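Home Products Stations Ryu Method Support Contact

Ryu Two-Arm Desk Station

Ryu is the tabletop station we build at Jemus for groups studying how two arms learn to tidy up. It comes as a wood work surface, a black extrusion frame that goes all the way around it, and a pair of black arms mounted on opposite sides so they face each other across the table. Every station ships with the Riltgate training recipe, and that recipe is what we're most excited to talk about!

The idea came from Ji-hoon Yang, who was tired of policies that worked beautifully on one neat layout and fell apart when a pencil rolled two inches. Riltgate starts from a messy desk every time. The operator scatters the supplies, records one demonstration, and scatters them again. 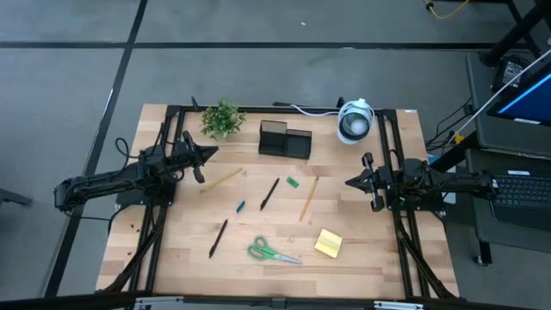 Each arm gets its own short plan, and a small shared model decides which of them goes first when both want the same item. We tried it the other way for months (one big plan for both arms) and the grippers kept waiting on each other. Splitting the plans let us train on 36 demonstrations per item and get a policy we liked, and a full training run takes six hours on a single workstation.

Scissors were the hard one. They lie flat, the blades are shiny, and a parallel gripper has to come in at the handles or it just pushes them along. Elis Gwynne added a second viewpoint low down beside the table, and grasp success on scissors went up by 15 points in our own tests. We did not expect that much from one camera! Pens and pencils improved too, though less, and sticky notes hardly moved.
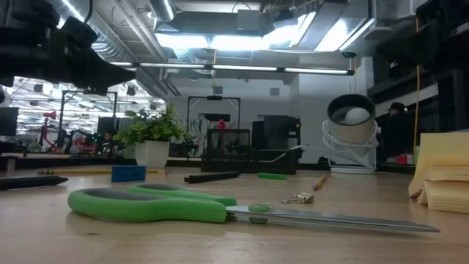

OLLNESS, February

The low viewpoint is now part of the standard Ryu package. If you already own a station, the mount bolts to the existing rail and the calibration routine is in the current software. Plan on one afternoon, including a fresh set of demonstrations, and keep your old recordings, which still load fine for the head view.

In the package:
2 arms with parallel grippers
Table and extrusion frame
Head and side camera mounts
Riltgate recipe, with training code and our scissors recordings

Still open: very thin things. A rubber band flat on the wood beats us more often than we'd like, and Elis is trying softer fingertips for it now. If your group has a trick for that, write to us through the Contact page, we'd love to try it on our table.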